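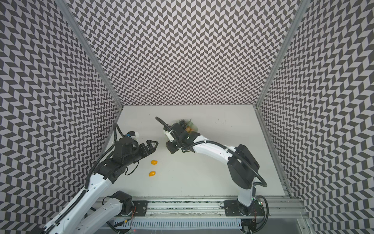 I'm Liliana Ferri, I chair Clukunard Football Club, and I'm very happy to tell you that we're staying at Nogueira Park. The move to share with Fandine is off, the new lease is signed and it runs for 26 years (longer than I've been going, and I've been going since I needed lifting over the puddles). We've got a new away shirt to go with it as well. It's a black and white zigzag, all over, and if you look at those patterned walls at the top you'll get a fair idea of how loud it is. I love it. My own family are split.

News > Club > Ground and Supporters
Reading time: 3 minutes

7/30/24

I know a lot of you were worried about the ground, and I was too. When we put the question to supporters in May, 957 of you sent a form back, which for a club our size is a huge number. Most of the forms said stay. A good few said stay in capital letters, with extra remarks about the bus to Fandine that I won't be printing in a press release. I read every one at my kitchen table and it took me most of a week.

Fandine have been good neighbours all the way through and I want to say that clearly. Their chairman, Guoqing Song, rang me the evening we decided and we had a proper chat about it. We'll still play them in the pre-season friendly, and the under-14s will go on using their all-weather pitch when ours is a bog.

So what happens now? The lease means we can finally get on with the covered end. The ground will hold 2,000 once the work is finished, with 500 of those under the new roof, and the away fans will be moving round to the car park side. Building starts after the last home game of the season. Until then the old terrace stays open as it is, so please mind the third step, same as ever!

Givlow are our shirt sponsor for another season and they've put money towards the roof too. Xuelian Bai from Givlow told me: "We liked the club when it was thinking of leaving and we like it more now it isn't. I've already asked for a seat that doesn't get the rain." 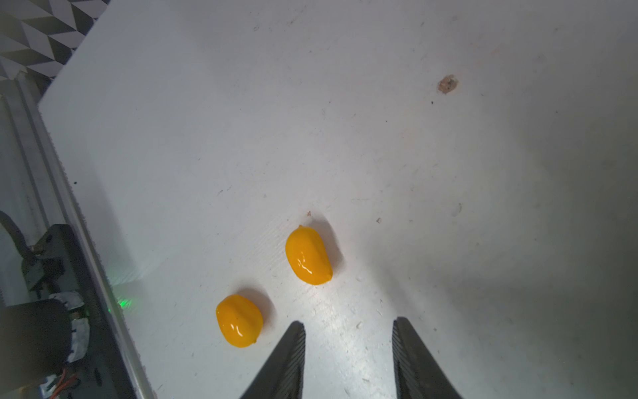
Season tickets are staying at last year's price for adults, and under-16s get in free with a grown-up. We wanted to do more for families and this was the one everybody kept asking for. Renewals open this week at the club shop and by phone, and anyone who held a ticket last season can keep the same spot until the roof goes up. The shop will also have the new goalkeeper shirt, in a yellowy orange very near the colour of the two shiny plastic fruit in the photo - you won't lose sight of our keeper in the fog, put it that way. Sizes run small, so go up one if you like your pie at half-time.

Our manager, Mingxuan Jiang, is pleased as well. "The players read the rumours like everyone else," he said. "It's good to get back to arguing about set pieces." He's got most of last season's squad signed up, and he's still after a left back, so if you know one, send him our way.

There's an open evening in the clubhouse before the first home match, with the drawings for the covered end up on the wall and both shirts there to try on. Yulan Jiang will be on the door and can put your name down for a seat under the roof. Tea's free, the bar isn't.

For press passes, or a copy of the drawings, get in touch with me through the club office at Nogueira Park. I'm in most mornings.

Home Fixtures Tickets Shop Juniors Contact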